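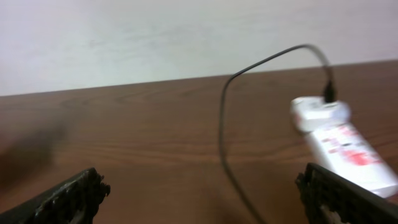 Ticket 1073 – Arm faults on unplug task, Susthorpe bench
Opened by: Drahomíra Hrnčiar
Sent to: Fermont support
Opened: 04/01/2019
Priority: I put High. It was changed to Normal. I have changed it back.

The unplug job stops with "grip lost" before the plug has come out, and then the arm carries on with the next move as if it were holding something. The second part is what I am reporting. The first part I could live with. The job is simple enough on paper: find the black plug in the top of the white unit with the red printing, close on it, pull straight out, put the cable down to the left. The cable doesn't lie flat on this job, it goes up from the plug in a tall arch and then comes down across the table between the fingers, so any move made with the fingers in the wrong state has a fair chance of catching it. Your release notes say a lost grip "brings the arm to a safe hold". It doesn't do that on my bench.

What I expect: grip lost, arm stops, message on the screen, somebody has to press resume.

What I get: grip lost, message on the screen, arm lifts and swings left at normal speed with the fingers part closed. On the worst run it had hooked the cable on the way and took the unit with it. The unit ended up on the floor. I hit the stop button, and the stop button did work, I'll give you that.

Set-up
Arm and controller: the Ibarra package, as delivered, no changes to the wiring.
Fingers: the black padded pair that came with it.
Wrist camera: on, recording.
Speed: 60 per cent. I have not run it faster than that since the arm was put in.
Job file: Boner, the one named after whoever at your end wrote it. We have not edited it apart from the table height.

What I have tried so far
Restarted the controller. No change.
Loaded the job file again from the original stick. No change.
Re-taught the table height. It was out by a hair. No change.
Cleaned the pads with a dry cloth. Possibly fewer lost grips, but I wouldn't swear to it, and the arm still moves off when it gets one.
Taped the cable down near the table edge. This did stop it catching. It also means the job can't finish, so I have taken the tape off again.

Reply from Fermont support
Thank you for your report. Lost grips on small connectors are most often caused by worn pads or poor lighting. Please replace the pads and make sure the work area is evenly lit. Motion blur in the wrist camera can also lower the confidence of the grip check. We suggest a pause of up to 5 seconds before the fingers close. Please confirm when done so that we can close the ticket.

Drahomíra Hrnčiar
Not confirming, please don't close it.

The light is even. There are no hard shadows on that table and you have the recording, so you can look for yourselves. I agree the wrist picture is smeared while the arm is moving. The red printing on the unit can't be read at all. I would have thought a system sold for this kind of work would either wait for a clear picture or say it hasn't got one.

I fitted the spare pads and put the pause in. Results with both changes: 5 runs, two lost grips, and after both of them the arm moved off just as before. So we may have fewer lost grips now, or I may have had a lucky afternoon. With that many runs I can't tell and neither can you.

You have answered a question about why the grip gets lost. I asked why the arm keeps going afterwards. Please answer that one.

Reply from Fermont support
We have looked at the log. The controller shows state HOLD at the time of each fault, so the arm should not have moved. Is it possible that an operator pressed resume?

Drahomíra Hrnčiar
No. I was the operator and my hand was on the stop button.

I have been through the same log. HOLD is there, yes. On the next line but one there is a move command, with no resume between them. It comes from the job file, not from the panel. My guess, and it is only a guess, is that the job sends its moves in a batch, and the ones already sent are not thrown away when the hold comes in. If that is right then HOLD in your log only means that somebody asked for a hold.

Test for you, and it needs no plug and no cable. Run the job with nothing between the fingers so the grip check must fail. Watch the arm, not the log. I did this with the table cleared and it swung left every time.

Reply from Fermont support
We have repeated your test and can see the movement. This has been passed to the controller team. As a workaround, please untick "send ahead" in the motion settings. A fix is planned for July.

Drahomíra Hrnčiar
Unticked. With the fingers empty the arm now stops where it is and stays there until I press resume. The job is slower and jerks a little between moves. I don't mind that.

Still open as far as I'm concerned:

1. "Send ahead" comes ticked as standard. Anybody else with the Ibarra package will have it ticked too. Have they been told? I'd like a yes or a no.
2. The tick comes back after a controller restart. I found that out by restarting it. There is now a paper note stuck to the panel, which I don't count as a safety measure.
3. The log should show whether the arm is moving. At present it shows what the arm was told.
4. Lost grips on the plug itself. Lower priority, but not solved by pads and a pause, whatever the first reply says.

The bench stays at 60 per cent with someone standing at the stop button until I have an answer to 1 and 2. Please leave the ticket open and leave the priority alone.

Status: Open – waiting for supplier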